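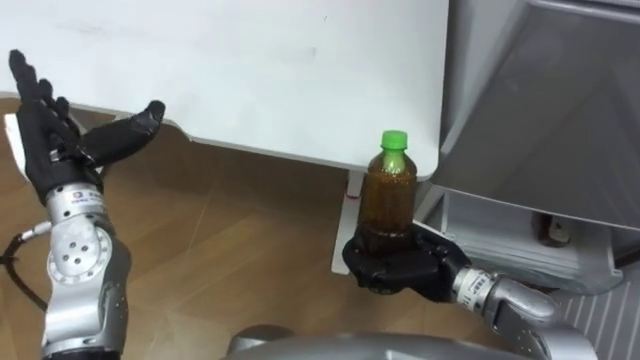 Pre-season, away end

July 31, 2021

Got back late from the friendly at Sasenard and thought I'd write it up before I forgot the details. We lost 2-0. The attendance was given as 203, and a good half of those had come over from Tilline on the same two trains as me.

The first half was slow. Both sides passed it across the back and neither keeper had a proper save to make until a free kick just before the break, which ours tipped over. The new left back looked fit and got forward well, but he left a lot of space behind him and both goals came from that side after the restart. I'd give him a few more games before worrying.

We made six changes on the hour and the shape went completely. Kassab Park has a slope towards the railway end, and kicking up it with a midfield of trialists was hard going. One of them, in the number 4 shirt, won nearly everything in the air. I hope we sign him.

Tea was good, chips less so. No programme, only a team sheet taped up by the turnstile, with two of our names spelt wrong.

Vonevico at home next, and then the league starts. I still think we are short of a striker. Season tickets can be picked up from the club shop in the mornings.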